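Cahier d'atelier, étuis pliants, juillet
Dimanche, repris le matin vers 9 h

Le lot de carton Brosetti est arrivé vendredi soir, je l'ai laissé à plat sous film pendant deux nuits. Grammage annoncé 284, je trouve la même chose sur trois carrés découpés au milieu de la feuille, un peu moins sur le bord. Je note le bord pour mémoire, on ne découpe jamais à cet endroit.

La question du jour est toujours celle du rainage. Sur le lot précédent, les étuis craquaient sur l'arête longue, l'encre s'ouvrait et on voyait la fibre. Krystyna Kubiak pense que c'est le sens de la fibre. Moi, je pensais plutôt à la contrepartie de la presse, qui est usée du côté gauche. J'ai donc fait deux séries sur la Czerwiński, avec la même contrepartie et le même filet :
série A, fibre parallèle à l'arête longue
série B, fibre perpendiculaire à l'arête longue

30 flans par série, pliés à la main, puis ouverts et repliés une fois. La série A est propre, à part deux flans où le pli est parti de travers (ma faute, je les avais mal tenus). En série B, l'arête craque presque partout, surtout dans les aplats foncés. Sur les couleurs pâles le défaut existe aussi, mais l'œil le pardonne mieux. Krystyna avait raison, je le lui ai écrit.

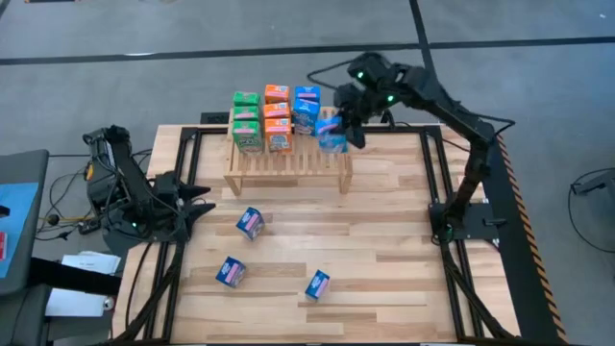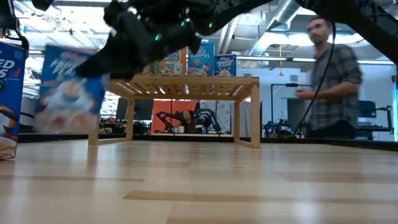

Boîtes imprimées.

Passé ensuite au collage de la patte latérale. Colle Postach, la dispersion blanche, pas la nouvelle. Avec un temps de presse de 50 secondes, l'arrachement prend la fibre sur toute la longueur : c'est ce que nous voulons. Avec un temps plus court, la patte se décolle au bout, côté fond, là où le carton veut se redresser. Je propose de ne pas descendre au-dessous pour la commande Gandutix, même si cela nous ralentit. Ils demandent 4 000 étuis et le délai est correct.

Remarque sur le vernis : il déborde sur la patte d'environ un millimètre dans le fichier du client. La colle ne tient pas sur cette bande. J'ai gratté quelques pattes au papier abrasif pour comparer, et après cela elles tiennent bien. Il faut demander une réserve plus large, gratter n'est pas une solution pour la série.

Essayé aussi une rainure un peu plus large pour la série B, pour voir si on peut la sauver. Le craquement diminue, mais l'étui devient mou et ne reste pas d'équerre. Abandonné.

À faire :
écrire à Gandutix pour la réserve de vernis
retourner la contrepartie avant le prochain essai (le côté gauche reste suspect, je n'ai pas la preuve)
marquer le sens de la fibre au crayon sur chaque pile, dès la réception
demander à Krystyna si elle a encore des feuilles de l'ancien lot

Fermé le pot de Postach à 16 h, il en reste à peu près le tiers.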